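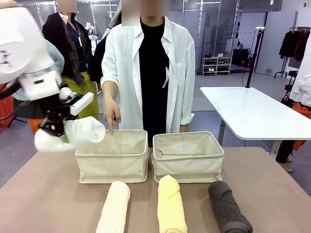

Rolled towels and the left and right baskets, sorting table

Prajapati Guest Rooms
Linen and Stores Group
Minutes of the March meeting

Held: Thursday, ground floor stores office
Present: Mamta Chauhan (chair), Ravindra Saxena (stores, minutes), day housekeeping lead, night housekeeping lead, purchasing
Apologies: front desk
Meeting opened at 2:15 p.m.

1. Minutes of the last meeting

Accepted with one correction. Under "Shelving," the depth of the lower shelf was given for the upper shelf. The stores copy has been amended.

2. Actions carried forward

2.1 Replacement lamp over the sink in the linen room. Done.

2.2 List of damaged bath mats to purchasing. Done, list received. Purchasing will not reorder until the end of the quarter.

2.3 Hooks for the mesh bags. Not done. The hooks delivered have the wrong thread for the rail. Carried forward to stores.

3. Towel rolling

3.1 The group went over the rolling method again. Day shift and night shift have been finishing towels differently. Day shift folds lengthwise in thirds and rolls from the short edge. Night shift folds in half and then rolls. The second method gives a wider roll, and fewer fit across a basket.

3.2 Agreed: thirds, short edge, for all hand towels. The care tag goes inside the last turn. A visible tag is not a reason to send a roll back, but it should be tucked in when the roll is placed.

3.3 Rolls are to be tight enough to be lifted from the middle with one hand without opening. The night lead said the new white towels are thicker and spring back. Ms. Chauhan asked that they be rolled on the tabletop and not against the body. To be tried for one week on both shifts.

3.4 Rolls waiting to be placed lie along the near edge of the table, lengthwise to the person sorting, with the spiral end toward the baskets. Nothing is to be stacked at that stage.

4. Basket assignment

4.1 Two cream canvas baskets are in use on the sorting table, side by side. The left and right positions are counted from the side where the towels are laid out. Some of the confusion last month came from staff standing on the far side and reading left as right.

4.2 Agreed assignment:

Left basket: white.
Right basket: pale yellow, pale pink, and dark gray.

4.3 The pale pink towels are hard to tell from white under the old tubes in the linen room. Purchasing asked whether they could simply go in the left basket. Not agreed. The pink set belongs to the upper floor rooms and is short already; mixing it with white is how it came to be short. Where there is doubt, the roll is to be held next to a white one.

4.4 Dark gray with pale yellow in one basket was questioned by the day lead on grounds of lint. Mr. Saxena said lint transfer had been found only on towels put away damp. The assignment stands, with gray placed at one end and yellow at the other. If lint is found on dry towels, a third basket will be considered.

4.5 Baskets are to be empty before a new sort begins. Leftover rolls go back to the shelf first. Both leads to remind their shifts.

4.6 Anyone showing the sort to new staff should point into the basket intended and name the color aloud, one towel at a time. The night lead asked for this to be recorded. Recorded.

5. Condition of baskets

5.1 The walls are soft and sag when the baskets are empty. When filled they stand up well enough. Purchasing had a price from Warnik for stiffening boards cut to size. The day lead was against boards, as the baskets are folded flat for storage on weekends and the boards would have to be kept somewhere. Deferred.

5.2 Handle loops. The stitching on one of the spare baskets has pulled. Stores to resew with the heavy thread, double row. Baskets are to be carried by both loops or from underneath, never by one loop.

5.3 Corner seams of the two in use to be checked when they are next washed. Wash cold, dry flat. Last time they were tumbled, they came back 7 mm short on the long side. This does not affect use, but they no longer sit square on the shelf runners.

6. Laundry contract

6.1 Okex continues to return hand towels in bundles of mixed color. The contract asks for bundles by color. Ms. Chauhan has written twice. The last reply said that sorting by color could be done for bundles over 90 pieces only.

6.2 Current stock of hand towels was reported at about 225, all colors. The group agreed that bundles of the size Okex proposes would leave too little on the shelf between deliveries. Ms. Chauhan to reply declining, and to ask for two bundles instead: white, and everything else. This would match the baskets and remove one step at the table.

6.3 The night lead reported a chemical smell on part of the last delivery. Two bags were aired and used. Two were returned. No complaint from guests.

7. Purchasing

7.1 Eltum has quoted for white hand towels at 800 for a full carton. Purchasing regards this as acceptable for the weight. The day lead asked that one towel be washed several times before an order is placed, with its length and width recorded before and after. Agreed. Stores to do the measuring.

7.2 No further dark gray to be bought for the time being. The present stock shows no fading.

7.3 A replacement for the worn shelf liner was requested. Approved, same type.

8. Table and linen room

8.1 The sorting table is to be wiped before towels are put down, including the edge nearest the sorter. Cleaning spray is not to be kept on the table.

8.2 Badges on lanyards catch on basket rims when people lean in to place rolls at the bottom. Clip or tuck in. Loose coat cuffs to be turned back.

8.3 Light tubes: see 4.3. Mr. Saxena will ask for daylight tubes in the two fittings above the shelves. If the request is refused, he will bring a price for a clamp lamp.

9. Other business

9.1 The day lead asked if bath towels should be rolled as well. Not at present. They do not fit the baskets when rolled, and the shelf is set for folded ones.

9.2 The key to the stores cupboard is to be returned to the hook at the end of each shift. It was off site over a weekend.

9.3 The linen room door is sticking again at the bottom. Stores to plane or report.

Actions

Chauhan: reply to Okex on bundle size and color split (6.2).
Saxena: daylight tubes (8.3); basket labels, left and right, to be fixed to the table edge facing the sorter (4.1).
Day and night leads: single rolling method on both shifts, one week, report back (3.2, 3.3); empty baskets before sort (4.5).
Stores: resew handle loop (5.2); check corner seams (5.3); wash and measure one Eltum sample (7.1); hooks for mesh bags (2.3); door (9.3).
Purchasing: obtain sample from Eltum (7.1); hold the Warnik price open if possible (5.1); shelf liner (7.3).

Meeting closed at 3:05 p.m. Next meeting in the same room, date to be sent around by the chair.

R. Saxena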